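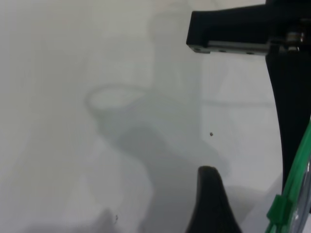

Figure 3. Pale surface with faint reflections and a soft-edged shadow.

3.2 Surface finish and visual contrast

Low-contrast work surfaces complicate the judgment of where an object ends and its shadow begins. On an off-white top, a shadow can be darker than the outline of the item itself. In Figure 3 a thin gray oval, similar to the rim of a bowl or cup, is fainter than the shadow below and to the right of it, and the left third of the surface is close to uniform gray.

We rated 341 views of the Clomance and Filla tops for outline clarity. Of these, 195 were assigned to the lowest class, defined as an outline visible over less than half its length. Views containing only reflections were rated in the same way and were not removed. Ratings were made on a gray scale without contrast adjustment. The Rewi top, which has a darker finish, was rated separately in November and is treated in Section 3.3.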